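Footy Gear and the Family Laundry: What Works at Our Place
Apr 30, 2020
By Yabsira Ejigu

Mud off first, water second. I spent years doing it the other way and produced a very even shade of brown. Let the jumper dry on the line, take it outside and go at it with an old nail brush. Most of a half-back's afternoon will come off on the path.

Grass stains want white vinegar and cold water, half and half, left for 10 minutes. Hot water sets them, as does shouting.

Boots: pull the insoles out and stuff the boots with newspaper. Change the paper after an hour, then again before bed. Don't park them by the heater, whatever your teenager says. Ours came unglued at the toes the week before a final and we taped them up like a parcel.
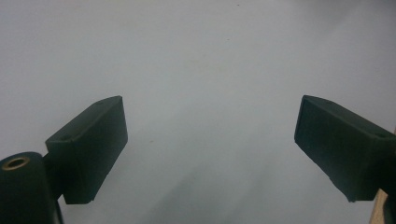 Mouthguards get a cold rinse and a scrub with a toothbrush, ideally one that has been retired. Keep the case open on the windowsill. A closed case in a sports bag in June is a science project.

Shin pads can go in a pillowcase on a gentle cycle. Do up the velcro first – I have lost two good socks and a tea towel to that stuff.

For the bag itself, tip it out, shake it, and leave a cup of bicarb in the bottom overnight. Ours is a Storkier and has been through 7 seasons, though the zip now works on a volunteer basis.

Leather footballs get a damp cloth and nothing else. Pump them a little at a time and check the pressure as you go, and wet the needle before it goes in. Spare needles live in the egg section of our fridge door – long story.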